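Petit fil sur l'entretien de notre humanoïde. On l'appelle Mendus, parce que le nom était déjà sur le chargeur quand on l'a reçu et que personne ici n'a voulu ouvrir un débat.

1/ Premier point : Mendus marche bien. Mendus marche même très bien, jusqu'au moment où il faut refaire le zéro de la hanche droite. Ça prend 40 minutes. La notice de chez Sugden en annonce 11. Je suppose qu'ils comptent à partir du moment où on a retrouvé la bonne clé.

2/ L'ordre dans lequel je fais les choses : batterie, chevilles, hanches, bras, mains, tête. J'ai longtemps commencé par la tête. Mauvaise idée, on recale une caméra sur un corps qui penche de deux degrés, puis on redresse le corps et on recommence. 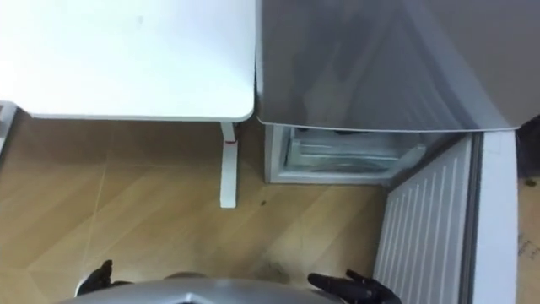 3/ Les mains, parlons-en. Cinq doigts chacune, donc cinq occasions de trouver un câble détendu. Je les fais fermer lentement, l'une puis l'autre, et j'écoute. Un petit clic sec en fin de course, c'est bon. Un clic suivi d'un deuxième plus mou, c'est le pouce, et c'est ma soirée qui s'en va.

4/ Quelqu'un me demandait si on pouvait graisser les articulations des doigts « juste un peu ». Non. J'ai essayé en décembre. La graisse a migré, la poussière a suivi, et j'ai passé la matinée au coton-tige.

5/ Le logiciel de calibration s'appelle Keltdale. Il affiche une barre de progression qui monte à 9 %, réfléchit, puis passe directement à « terminé ». J'ai cessé de chercher à comprendre — je vérifie à la main derrière, articulation par articulation, avec un carnet à carreaux.

6/ Côté réseau, on est en filaire. Le Wi-Fi, on a donné. Une perte de paquets au milieu d'un pas, c'est une expérience que je ne recommande qu'aux gens qui ont un tapis épais et le cœur solide.

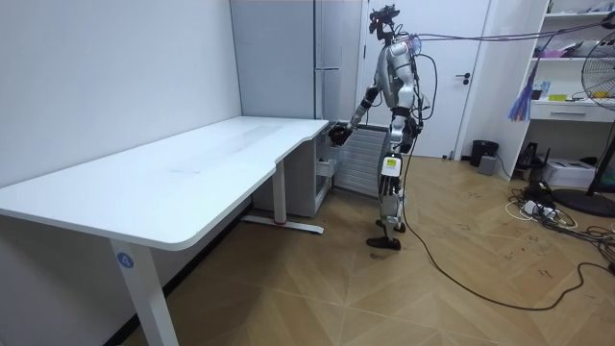
7/ Le passage des câbles est devenu le vrai sujet de cette installation. Les moteurs, les capteurs, tout ça se règle une fois et se surveille ensuite. Le câble, lui, se négocie tous les jours. Le faisceau part du haut du dos, à l'horizontale, et celui-là ne m'a jamais embêté. Le noir qui descend de la hanche et fait sa grande courbe sur le parquet, en revanche, il me faut l'avoir à l'œil à chaque demi-tour. Trop court il tire sur le connecteur, trop long il va voir du côté des pieds.

8/ J'ai commandé un connecteur coudé chez Pruvside. Reçu un connecteur droit. Renvoyé. Reçu le même, avec un mot d'excuse.

9/ Chevilles : resserrer à froid, toujours. À chaud on croit que c'est bon, et le lendemain il boite comme un pirate. Un trait de feutre sur la tête de vis et sur la pièce d'à côté, si les deux traits ne sont plus alignés on sait tout de suite laquelle a bougé.

10/ Ah, et notez vos offsets AVANT la mise à jour. Keltdale les remet à zéro sans prévenir. Demandez-moi comment je le sais. Bon, je retourne au pouce gauche, il a fait deux clics.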